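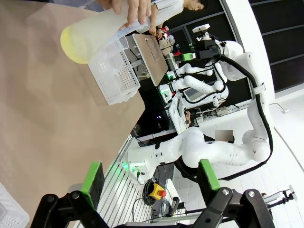 Engelbert Gruber wants to know whether first years should be on the arms at all before they can write a proper log. Fair question. Our answer at Sterkau is that they learn the log by filling it in.

2/ The task this term is bottles and baskets. One group sets things out, the other runs the arm and writes down every try, good or bad. Then they swap.

3/ We have 1,815 tries logged since August. Over 89 of them have no name against them, so please sign your rows.

4/ Green pads stay on the fingers for now. Team Hauser would like to try a softer set. Bring them on Wednesday and we'll do 9 tries with each.

5/ The stop button stays within reach of whoever is running. If you need to put your hands in, say so first and wait for an answer.

6/ Team Riken still owe us their write-up. Two pages is plenty. Team Preltier's is on the shared drive if you want to see how they set out the table.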